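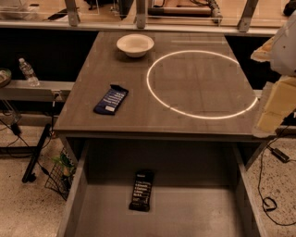 Ya tenemos fecha, o casi: el mercadillo de trueque de Barnside vuelve en octubre, y esta vez se queda a dormir bajo techo. Me lo confirmó ayer Mereana Tipoki mientras peleaba con la persiana de la antigua lonja (que sigue atascándose, por cierto, así que paciencia si llegáis temprano).

El año pasado fui con una caja de novelas y volví con una lámpara, dos macetas y un abrigo que no me cabe. ¡Y tan contenta! Lo malo fue la lluvia, que a las once de la mañana nos mandó a todos debajo del mismo toldo, y allí acabó el trueque. Por eso me alegra tanto lo de la lonja. Hay sitio para 30 puestos, el doble que en la plaza, y Coralie Rakena me dice que ya están pedidos casi todos, así que si queréis uno, escribidle pronto. Cuesta 5 euros y el dinero va para la luz.

El funcionamiento no cambia: se trae lo que esté limpio y sirva para algo, se negocia de palabra y no se vende nada. Vajilla, libros, ropa de niño, herramientas, muebles pequeños. Los grandes, con foto en el tablón de la entrada y que cada cual se apañe con el transporte. Nada de colchones ni de comida casera, que lo segundo me da mucha pena porque las conservas de Isla Jardine eran lo mejor de la mañana, pero el ayuntamiento se ha puesto serio.

La novedad es el taller de arreglos. Brodie Ruddock, el de la tienda Kingi, va a montar un banco al fondo para encolar sillas, cambiar enchufes y esas cosas que todos vamos dejando. Yo le llevo una radio que lleva muda desde la mudanza, a ver qué me dice. Él avisa de que microondas no toca.

La edición anterior reunió a 250 personas, según el cuaderno de la puerta, y en la lonja el aforo es de 500, con lo que no deberíamos ir apretados. Se abre a las diez y se recoge a las dos. A partir de esa hora lo que se quede en las mesas se lo lleva la furgoneta de Zivley, así que pasad a por lo vuestro antes si le tenéis cariño.

Para reservar puesto, en el mostrador de la biblioteca, por las tardes, preguntando por Coralie.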